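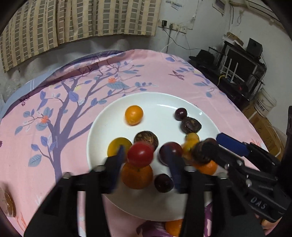

The Pimura hand-held gripper kit sells for $390 a pair, and I think the price is fair for the wrong reason. Stulano's sales page talks up grip force. Fruit needs very little of it. What matters is how the fingertips behave when the target is round, smooth and touching its neighbors.

On that point the kit is decent. The linkage closes symmetrically, so a plum stays centered instead of rolling off one finger. Backlash is the weak spot — after 12 hours of use I had to retighten 2 pivot screws.

Indrek Paulauskas wants a motorized version. I would rather see Stulano ship thread locker and a softer fingertip first.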